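Opening up: say hi, thank Lerato Fourie for the slot, water within reach.

So I want to talk about edges today. I clean for a living, I've done it since I had a mop taller than me, and the thing I get asked most is how to make a room look clean fast. My answer is always the same and people are always a bit let down by it. Look at the edges!

Slide 2, the Letent offices. We took that job on in August, 30 rooms, all pale surfaces, and everybody told me pale was easy because you'd see the dirt. Well, you see it if you look where it sits. A big flat panel gets wiped all day long by sleeves and cloths and people leaning on it. The raised bit along the side gets missed, and the gray builds up there so slowly that your eye stops noticing.
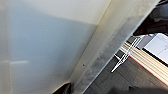

I used to go straight in with a wet cloth. Please don't. Wet dust on a ledge turns into paste, and then you're pushing paste into the crease, and now you've got two jobs (ask me how I know). Dry brush first, a soft one, working top to bottom. Then a barely damp cloth folded over your finger, one pass, turn the fold, next pass. Turn the fold every single time.

Pause here, pass the brush around the front row.

Money part, keep it short. At the Coetzee building we went through 260 cloths before I got strict about folding. I still have the invoice. I also tried the Bestivska spray for a month and it was fine, smelled like pears, didn't beat plain water and a drop of dish soap.

Next slide, papers. If there's a sheet lying near the ledge, move it before you brush, and put it back how you found it. I once dusted half a shelf onto a floor plan at Cernano and spent my lunch shaking it out over a trash can.

Questions now, then show them the fold once more, slowly, left hand too.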